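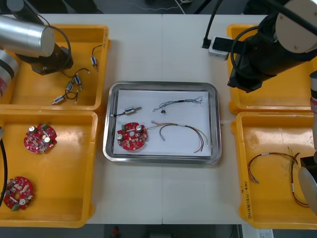 Bench from above, steel tray in the middle, yellow bins either side.

2nd March – Tinside demo build for the Bridport show

Build 316 went on both demo machines this morning. Loads fine from cold, but the second player still drops out if they join during the harbour cut-scene. Renji thinks it's the pad being claimed twice. I got the same drop on 443 of the old branch, so it's been in there a while.

Demo length is set to 20 minutes. Edit wants 30 for the press slot. Left it as a switch in the config, default 20.

Changed:
- attract loop now starts after two minutes idle
- subtitles on by default
- save menu hidden

Not changed: the boss fight music. Enikő has a new mix coming, old one stays until then.

Nanami played through on hard with the keyboard and got stuck behind the crane – collision gap by the lower ladder. Logged it, needs a level fix, no code.

Scanlon asked again about the April date for the online beta. Told them to speak to Botond.

To do: pad bug, crane gap, reprint the control cards (jump and dodge are swapped on the current ones).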